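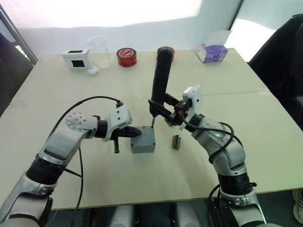

Chapter 5
Enclosures and Junction Boxes

5.1 Scope of the chapter

An enclosure is a housing that separates electrical connections from their surroundings. It keeps fingers away from live parts, keeps dust and moisture away from the terminals, and holds the cables so that a pull on the outside does not reach the joint on the inside. This chapter deals with small plastic enclosures of the kind mounted on walls, under benches and inside equipment cabinets. Metal enclosures, which must be bonded to the protective conductor, are treated in Chapter 6.

Students should have completed the exercises on conductor size and insulation before starting. The calculations in Section 5.4 use the values from the table on page 219.

5.2 Parts of an enclosure

The base is the part fixed to the mounting surface. It carries the terminals and usually has thinned areas, called knockouts, where cable entries can be opened. The lid closes the base and is held by screws or by snap tabs. Between them there may be a gasket. A box with a flat lid and no gasket is suitable for dry indoor locations only.

Cable entries are fitted with glands or grommets. A grommet seals lightly and gives little strain relief. A gland clamps the cable jacket and does both jobs -- provided the cable diameter is within its range. An unused entry must be closed with a blanking plug.

5.3 Bench inspection

Inspection is carried out on a clear, level surface before any wiring is done. The Dormont method, used in the laboratory sections of this book, has two stages.

In the first stage the box is left closed. It is set down on its base and checked for rocking, which indicates a warped molding. The corners and side walls are examined for cracks, and the gap between lid and base is compared on all four sides.

In the second stage the lid is removed and the inside is checked for flash, loose plastic and damaged screw posts. Lid screws are then driven in diagonal order. Overtightening is the most common cause of cracked posts.

Boxes stored below the recommended temperature should stand at room temperature for 60 minutes before the knockouts are opened. Cold plastic tends to split past the scored line.

Terms introduced: base, lid, gasket, knockout, gland, grommet, blanking plug, flash.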